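Marikar Rear Spoiler Kit
Section 3: Fitting the Spoiler to the Trunk Lid

Read this section in full before you begin. The kit fits Dandier sedans with a steel trunk lid. It must not be fitted to a lid that has been repaired with body filler in the mounting area.

3.1 Preparing the lid

1. Park the vehicle on level ground, switch off the ignition and apply the parking brake.
2. Wash the trunk lid with mild soap and dry it with a lint-free cloth.
3. Wipe the mounting area with the alcohol pads supplied. Do not use wax, polish or silicone spray at this stage.
4. Place the paper template on the lid and align its center notch with the lock cylinder. Secure it with masking tape.
5. Measure from each end of the template to the edge of the lid. The two measurements must match.

CAUTION: Adhesive tape will not hold on paint that is less than 45 days old. If the lid has been resprayed, wait until this period has passed.

3.2 Test fitting

6. Set the spoiler on the lid with the red tape backing still in place.
7. Close the lid gently and check that the spoiler clears the rear window.
8. Mark both outer corners on the masking tape with a soft pencil, then lift the spoiler away.

NOTE: The part number, ending in 331, is molded into the underside. Record it on the warranty card before the spoiler is bonded.

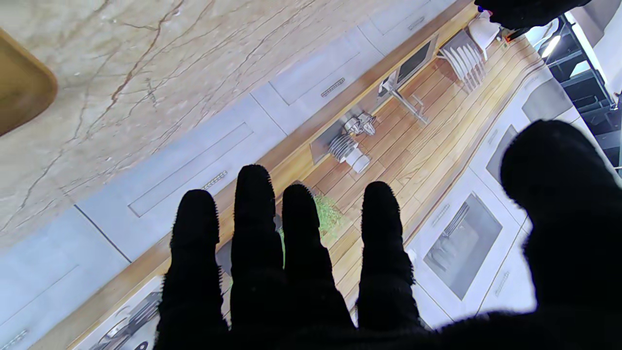 Larasati Osman wrote to ask for a second person to be listed as a requirement at this point: "I managed the test fit alone, but with the backing off I could not keep both corners on their marks. The left side went down crooked and I had to order new tape." The procedure below therefore calls for two people.

3.3 Bonding the spoiler

9. Peel back a short length of backing at each end and fold it outward so that it can be reached from behind.
10. With one person at each side, lower the spoiler onto the pencil marks.
11. Pull the remaining backing out slowly, keeping it low and parallel to the lid.
12. Press firmly along the full length, working from the center to the ends.
13. Remove the template and all masking tape.

CAUTION: Do not bond the spoiler when the lid is colder than 64 °F. Warm the vehicle indoors if necessary. Do not use an open flame.

3.4 After fitting

Leave the trunk closed overnight. Do not use an automatic car wash for 3 days. Check both ends for lifting after the first highway trip and again at the next service. Replacement tape is sold by Clumach dealers under the Marikar name.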